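¿Qué hace un robot en un almacén?

En el almacén de Ondel se preparan cajas para tiendas pequeñas. Antes, las personas recorrían los pasillos con un carro, buscaban cada producto y lo llevaban a la mesa de embalaje. Rosemarie Brinkmann hizo ese trabajo muchos años. Al final del turno le dolían los pies y las rodillas.

Desde febrero, los carros se mueven solos. Un ordenador les dice a qué estantería tienen que ir y ellos llevan los productos hasta las mesas. A esto se le llama automatización: una máquina hace una tarea que antes hacía una persona.

Rosemarie sigue en Ondel, pero su trabajo ha cambiado. Ahora comprueba los pedidos y enseña a las máquinas nuevas a agarrar cosas. Tuvo que hacer un curso, y al principio le costó. Su compañero Arūnas Strazds prefirió pasar a la oficina. Echa de menos charlar en los pasillos, porque en las mesas cada uno está en su sitio.

Agarrar es difícil para una máquina. Una bolsa se dobla, una botella resbala y una caja puede tener las esquinas blandas. Las latas redondas tienen su propio truco: hay que poner un dedo de la pinza a cada lado y apretar lo justo.

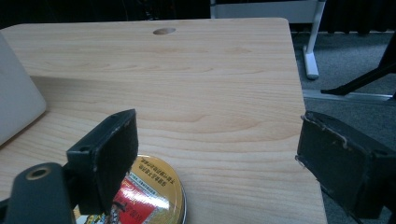
¿Quién decide qué tareas hace la máquina?
Lo decide la empresa, y en Ondel habla antes con los trabajadores. Ellos saben qué tareas cansan más y cuáles necesitan a una persona atenta.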